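Gripper closed on its own, twice now. Anyone else?

Forum: Handheld and bench grippers > Faults and safety

ferdi_m
Posting this fast, back on shift in 20. We run handheld grippers for packing demos, two people, one box between them. This morning the right unit closed by itself. No trigger. Operator had her thumb between the pads clearing a torn wrapper. Not hurt, red mark, a bit shaken. Second time it's done it, the first one we wrote off as somebody leaning on the trigger.

Setup: trigger unit from Kostmont, firmware as shipped, Vitar battery pack, spring return. Log says 1,027 cycles since last reset. Nothing in the log at the moment it closed. Literally nothing, no command, no fault code.

Anyone seen this?

— Ferdinand Mayrhofer

lzaugg
Stop using it. Tag it and pull the battery. Figure out the rest after.

Do you have the spring-to-open or the spring-to-close version? Matters a lot. If it's spring-to-close and the hold drops out for a split second you get exactly what you describe, and the log won't show a command. There wasn't one.

ferdi_m
Spring to close. Yeah. Pulled the battery already, it's on the shelf with tape on it.

plk_tooling
Bet you it's the trigger cable. Ours at Brendevwood went right where it enters the handle, strain relief is junk. Wiggle it with the meter on and see. Took me two minutes to find.

severinz
Disagree with the cable idea. If the trigger line goes open the Kostmont controller throws code 6 and holds position. We tested that on purpose last March, pulled the plug mid-grip a bunch of times. Held every time. Code 6 every time. He says no code.

plk_tooling
An open line sure. An intermittent short between signal and supply looks like a press. No code for that.

severinz
Would show as a press in the log then. He says no command.

plk_tooling
Log samples slow. You can slip a short press between two samples.

severinz
And a press that short moves the fingers what, a hair? She got her thumb pinched. Full close.

lzaugg
Severin's right on that one I think. With spring-to-close tho, a short dropout in hold power = full close, because nothing pulls it back until the next command. So look at power, not signal. Battery contacts, holding brake, connector at the base.

Ferdinand, which battery latch? Old Vitar packs have the flat one that walks out when the handle gets bumped.

ferdi_m
Flat one. And it does get bumped, the two grippers knock into each other over the box all day. Didn't think of that.

Tried it over lunch with the fingers clear and a foam block in the gap. Battery back in, held open, tapped the base on the table edge. Closed on tap 101. I was counting out loud, the others hate me now. Log: nothing.

u_luethi
101 taps is not a test, it's an anecdote. Swap the pack with the good unit and do it again. If the fault moves it's the pack, if it stays it's the handle side.

ferdi_m
Fair. Doing it after the afternoon run.

florian.p
Can I ask the dumb question. Why was a thumb between the pads with the thing powered? Whatever the cause turns out to be, that's your actual incident. We have a hard rule, nothing gets cleared by hand unless the battery is out and in your other hand. Wrapper stuck, stop, battery out.

plk_tooling
Come on. Nobody pulls a battery for every torn snack wrapper, you'd do it all day. It's a handheld, it's not a palletizer.

florian.p
It's got pads and linkages and a spring. We had a guy lose a fingernail to a smaller one. Pull the battery.

lzaugg
+1 Florian. If pulling the pack is too slow get the inline switch. Stefanou makes one that sits in the battery lead, thumb slide, cuts hold and spring lets go... wait no. Spring CLOSES on his. So cutting power closes it. Ugh.

OK so for spring-to-close: close it fully first, then power off, then clear from outside with tweezers. Never reach in while it's open and powered. Never reach in while it's open and UNpowered either, only the brake is holding it.

florian.p
Good catch, my rule is for spring-to-open. Should have said. Don't follow it on a spring-to-close unit.

severinz
This is why I don't like spring-to-close for anything with a person near it. Fine for lifting, you don't drop the load. Bad for fingers. Kits should come with the open version by default.

u_luethi
Depends what you carry. Dropping stuff on feet is also a thing.

severinz
He's carrying snack packets.

u_luethi
OK yes.

ferdi_m
Back. Swapped packs.

Bad handle + good pack: tapped for a long time, no close.
Good handle + bad pack: closed on the second try. 2 taps!

So it's the pack. Took a flashlight to it, one contact is pushed in and the latch has play, I can rock it with a fingernail. Brake loses power for an instant, spring wins. Explains the empty log too, controller must ride thru on its own capacitor.

Urs you were right to make me do it properly.

plk_tooling
ok not the cable. Still check your cable.

lzaugg
Nice find. Don't tape the latch, don't bend the contact back out. Bin the pack. And check every other flat latch pack you've got, same age same wear.

Report it to the supplier as well, with the thumb part included. People leave that out and then it gets filed as a battery complaint.

ferdi_m
Report sent, thumb included. All flat-latch packs pulled until we get the screw-down ones. Operator's fine, she read the whole thread and wants it known she voted for tweezers weeks ago.

New rule on the wall: close, power off, tweezers. Also asking for the spring-to-open kit, we'll see what the boss says.

severinz
How tight is the working space? You said they knock together all day. A bigger box might save you more grief than a new latch.

ferdi_m
Tight. Two grippers and one carton, both people going for the same pile. Bigger box is on the list but the box is part of the job so not my call. Pic so you get the idea.
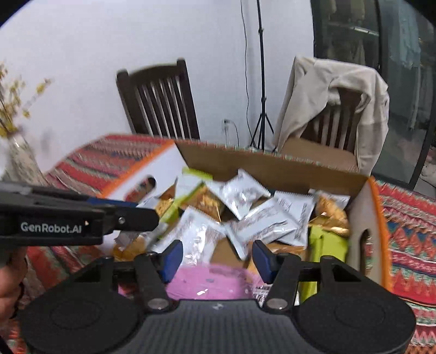 Packing job, two grippers over one box. Not much elbow room once it's full of packets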